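June 17, 2020

Up way too early and decided, before coffee even, that the cutlery was getting sorted today. All of it. I've been moaning about that drawer since September and I am so tired of hunting for a teaspoon every single morning (and finding the garlic press instead, every single morning).

So the whole lot came out onto the kitchen counter. My grandmother's odd spoons, the steak knives we never use, a corkscrew with no worm left on it, takeout chopsticks going back years. I found a receipt for 85 dollars from the Kutcombe hardware place, for hinges we never put on. Also a birthday candle shaped like a 7. Keeping that, obviously, somebody will be seven eventually!

The plan is bins. Plastic ones with the handle holes, so they can be picked up and carried straight to the table, and no more drawer dividers sliding around and pinching my fingers. Blue-gray for everyday things, green for whatever doesn't have a home yet. I do love those two colors next to each other on the pale wood. 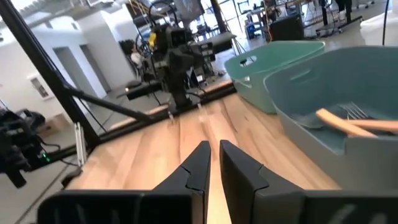 Imani Van Dusen thinks I'm mixing things up that shouldn't be mixed. Wooden handles go with wooden handles, she told me on the phone, and forks get a place of their own, or else you end up digging through everything just like before, only in a nicer color. She keeps her forks in a jam jar by the stove and swears by it. I said a jam jar would last 5 minutes in my house, and she laughed and said then buy a bigger jar.

She may have a point about the forks. I'm leaving it for a week and then we'll see. The wooden things need oiling anyway, so they'll be out on a dish towel tomorrow whatever happens.

Lunch was toast. Phoned Eamon Nic Aodha after about the hinges, and he says he'll come by and hang the cupboard door if I feed him. Fine by me! Must get potatoes.

Recent entries
The great pantry shelf rethink
Rhubarb, again
50 jars and no lids
Elsie Nuttall's lemon loaf, second try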